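Project Report: Two-Arm Paper Folding, and the Fault on the Left Arm

Submitted for the second-year automation project, group Isow

Background

When our group picked paper folding as a project, we thought of it as the gentle option. The other groups were stacking heavy things or pouring things, and we were going to move sheets of paper from one hand to another and put a crease in them. I still think it was a good choice, but it taught us more about faults than about folding, and so most of this report is about the week in March when the left arm let us down (and about how we let the left arm down a little, too).

The goal was simple to write on the proposal. The left arm, which we call Itidia, picks up a sheet by one corner. The right arm, Sisodia, comes in from the other side, takes hold, and the two of them bring the edges together. The control program that tells both arms where to go is called Grastano, and almost all of it was written by our group over the winter term. The names came from a list we made on the first afternoon and never got around to changing.

What went wrong

We had been running handovers all morning and things were going nicely. On run 29 the left gripper closed on the corner of the sheet, lifted it, and then simply stayed where it was while the right arm kept coming. The right arm was doing what it had been told. It reached the meeting point, found the other gripper in the way, and pushed. There was a nasty clicking sound from one of the joints, the sheet tore, and both arms leaned on each other until one of us got to the switch.

I would like to say that this took a second. According to the log it took 14 seconds, and when we read that number out loud there was a bit of a silence. We had all been standing there! Two of us were looking at the laptop, one was getting a fresh sheet ready, and the switch was on the far side of the bench behind somebody's backpack. No one was hurt, and these are small arms, but fingers go into that space all day long when you are laying out paper, and we had gotten very relaxed about it.

Finding the cause

Our first guess was the software, because it usually is the software. We spent most of an afternoon reading through the part of Grastano that decides when the right arm may start moving. We found one real mistake there, which I will come to, but it did not explain why the left arm had stopped.

Our second guess was that the wrist servo had overheated. We let everything rest, tried again, and the arm behaved perfectly for several runs, so of course we decided we had been right. Then it froze again, this time right after we had switched it on and before it had done any work to speak of, and that was the end of the heat theory.

The answer came from the cable. The line that feeds the left gripper runs along the upper arm and on up to the wrist, and when we put the arms together we had left too little slack at the wrist. Each time the forearm stretched toward the middle of the table, the plug was tugged a tiny bit. After enough of that it had worked itself partly out. With the arm folded back it made contact, and with the arm reaching out it sometimes did not. If you wiggled it gently with a finger you could make the fault come and go as you liked, which was very satisfying after two days of guessing.

When the plug lost contact, the servo stopped answering, and this is where our mistake in the software comes in. Grastano asked the left wrist for its position, got nothing back, and quietly used the last good number instead. As far as the program knew, the left arm had moved out of the way as planned. We had written that part ourselves in the first weeks, to get rid of an annoying error message, and had forgotten all about it.

What we changed

We rerouted the cables on both arms, leaving a loose loop at every place where a joint bends, and checked by hand that nothing pulls tight at full reach. The wrist plugs now have a small clip holding them in.

In the software, a missing answer now counts as a fault. If either arm fails to reply for 600 milliseconds, both arms stop and wait for a person to clear the message. We tried a shorter time at first and got so many false stops that we could hardly finish a run, so the figure is a compromise and we would like to improve on it. We also put a limit on how hard each joint may push, low enough that a hand on the forearm can hold it back.

The stop switch has moved to the front of the bench, one person per session has the job of standing next to it, and backpacks go under the window. These cost us no money and I suspect they matter more than the code.

Testing afterward

We unplugged the left wrist on purpose in the middle of a handover, then the right wrist, then each of the other joints in turn. The arms stopped every time. After that we ran plain handovers whenever the lab was open, and by the end of term the log had passed 2,000 of them without one arm pushing into the other. We did have plenty of dropped and crumpled sheets. Thin paper is still a problem, stiffer paper is much kinder to us, and the crease is rarely as straight as we would wish.

What is left to do

The limit on pushing force makes the crease weaker, and we have not found a good way around that. We would also like the program to notice when a plug is beginning to work loose, perhaps by counting the missed replies that are too short to trigger a stop. The log already has them, so a later group could start right there. Anyone who takes over the arms is very welcome to our notes, messy as they are, and should read the pages on cabling first.

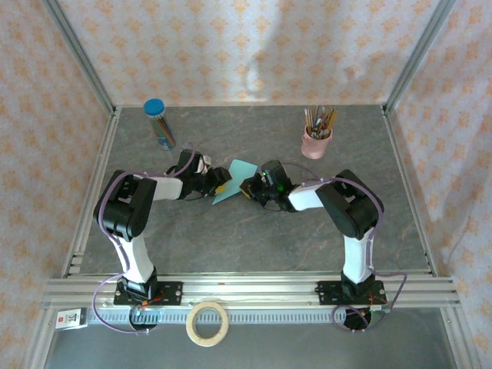 Svenja Lehner: I enjoyed reading this, and I'm glad you left the 14 seconds in. One thing I'd push on a little. Your unplugging tests all cut the connection cleanly, but the fault you had was a plug that came and went. If it drops out and comes back inside your 600 milliseconds, does Grastano still carry on with the old position in the meantime? I'd try wiggling it on purpose during a handover, with the force limit on and someone at the switch, and add a paragraph on what you find.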